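Sturkdale Shared Workroom: Sorting and Storage Project
Progress report to the Gebru Fund 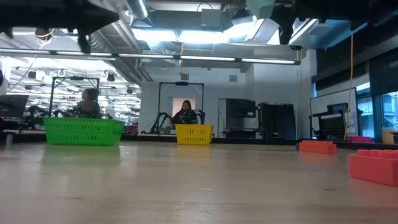 Report No. 2, page 1

Submitted Feb 24, 2023

Period covered

This report covers the work done since our first report in December. It follows the headings in the grant agreement. Spending is set out in the separate budget sheet, which was sent with the signed copy.

Purpose of the grant

The grant pays for a common system of small-parts storage at the Sturkdale workroom. Before the project, each bench kept its own mix of cardboard trays, jars and lidded tubs. Items were hard to find and were often put back at a different bench. The project replaces these with open plastic baskets in two sizes, sorted by color, together with a written rule for where each basket goes at the end of a session.

Work completed

Baskets. We ordered 80 baskets from Pullari and all of them have been delivered. The large size is green, low and wide. The small size is yellow. Both have slotted sides, so the contents can be checked without tipping them out, and dust does not build up in the bottom the way it did in the tubs. One carton arrived with cracked rims and Pullari replaced it within the week at no charge.

Color rule. Green baskets are for items in use across more than one bench. Yellow baskets are for items that belong to one bench and should go back there. We tried a third color in December for returns and dropped it. People used it as a general drop-off and it filled up with things that had a proper place already.

Tabletops. The wood-grain tops are in use. They wipe clean easily and the light color makes small dark parts easier to see. The finish is glossy and shows reflections from the ceiling lights, and two users have asked for a duller surface. We have asked Jumell for a price on matte mats that could be laid over part of a table when needed. No money has been committed to this.

Blocks. The coral-red blocks are now part of the standard table layout. They come in more than one size and are kept to the right of the baskets. They are used as practice items in the sorting sessions and as spacers when baskets need to be kept apart. The matte finish has held up well. The blocks do not yet have a labeled place on the shelves, and this is on the list for the next period.

Layout. The agreed layout is a green basket on the left, a yellow basket farther back and toward the middle, and loose items on the right. Left-handed users may reverse it. We had planned to tape outlines on the tabletops but decided against it after a test strip left a residue that took some time to remove. A printed card showing the layout is kept with each set instead.

Sessions. We held 19 sorting sessions in the period. Each one lasted 30 minutes and was fitted in before regular work started. The first sessions were spent mostly on emptying old tubs and deciding what to keep. Later sessions went faster, and the last few were used to check baskets against the written list.

Problems and changes

The written list took longer than planned. Several items had more than one name in use, and the same part was listed at different benches under different headings. We settled on one name for each item and added the older names in brackets. The list will need another pass before it is printed.

Labels remain a problem. Adhesive labels do not stick well to the slotted sides because there is so little flat surface. Hanging tags work better but catch on sleeves and on neighboring baskets. We are now testing a clip-on holder on the front rim of the large baskets. The small baskets have a narrower rim and may need a different part.

Some baskets have been stacked while full, with the smaller size set inside the larger. This saves space but hides what is underneath, and the practice is now ruled out in the instructions. Empty baskets may be nested by size.

Plans for the next period

Finish the item list and print a copy for each bench.
Choose a label holder for the large baskets and place the order.
Find a holder or tag that fits the small baskets.
Assign shelf space to the blocks.
Get the Jumell price for mats and report back before any purchase.
Remove the last of the old tubs from the storage closet.

Request to the fund

We ask for approval to move the unspent tape and floor-marking line to label holders. The total amount of the grant would stay the same. The revised budget line is marked on the separate sheet.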